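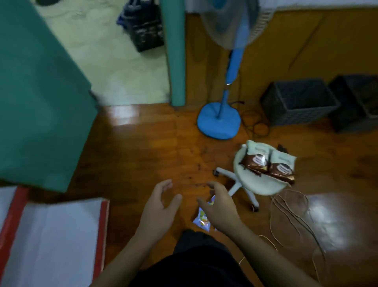
Can a machine tidy a floor yet? Only some floors, and slowly, with a person close by to put things right.

Tidying robots are machines meant to pick up loose objects and put them away. The idea is older than the present wave of publicity: the Erncombe arm of 1992 could lift wooden blocks from a marked mat, and its makers expected a household model to follow within ten years. None was sold.

Crinkled packets remain a hard case. A bag of crisps has no fixed shape, its shiny surface confuses depth sensors, and a firm grip may crush what is inside. Cables are worse. A person reaches past a loop of flex without thinking, while a machine has to decide whether it is an obstacle, a thing to be picked up, or a mark on the boards. 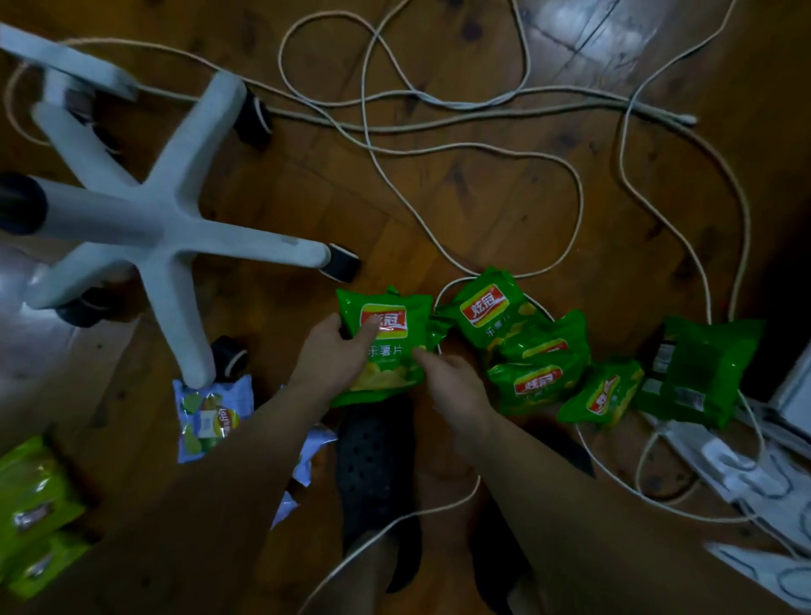

One reader of an earlier version of this article objected that floor clutter is an unfair test, and that any shopkeeper would clear the leads away before switching a robot on. The objection has some force, but clearing up first is a large part of the chore.

Claims of success deserve care. Halen, whose Cho gripper is often cited, reported 174 packets shelved in a trial at Skamarside. The report gave no figure for drops and did not say how often staff stepped in. A later trial with mixed packets was stopped after 2 hours.

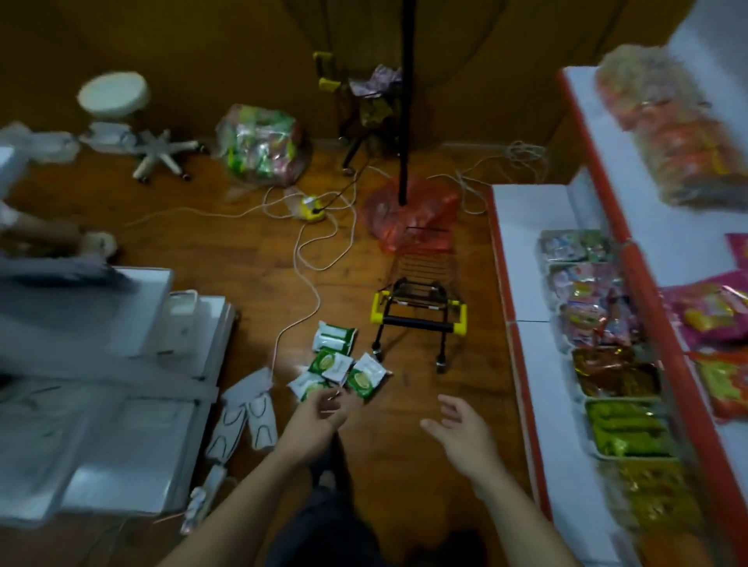
Shelving brings a further difficulty, as packets must go back in the right row and face the right way. Most published demonstrations end at the basket. Prices are seldom given, and no maker has yet shown a full shift of unaided work in a small shop.

Last updated: December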